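Thread: I joined a wine club and have some thoughts.

It's called Sotelo. You pay up front, and 2 bottles turn up every month with a card explaining what you're about to feel.

This month's red is from a place called Lodau. I had to look it up. The map had to think about it too.

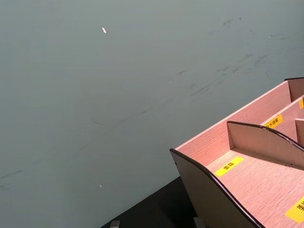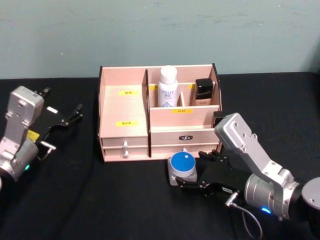 Last edited May 2024

The card says "forest floor, pencil, a hint of iron." So, a school camping trip.

I let it breathe for an hour, as told. I did not let myself breathe, because I was making dinner and the onions were winning.

First sip: sour cherries. Second sip: sour cherries with a grudge. By the third I was describing it out loud to the dog.

The white is a Hurnero, and the card rates it 83 points. I admire a club that prints that. Most would have gone with "playful."

It tastes like a green apple that went to a good college. I liked it more than the red and was a little ashamed, since the red costs twice as much.

Then there's the back of the card, where you learn that the Adummont winery sits at 2674 feet and the grapes "struggle." Every grape I've ever paid extra for has struggled. I'd like to try one that had a pleasant childhood.

The club also has a points plan. You can earn up to 1000 points a year, good for a corkscrew. I own four corkscrews – three of them came from wine clubs.

Food match for the red, per the card: wild boar. Food match in this house: grilled cheese, cut in triangles for the occasion. It went very well.

Am I canceling? I meant to in December. But you have to call, and the man on the phone is so nice about Riesling.

Next month is sparkling. I've been told to expect "brioche."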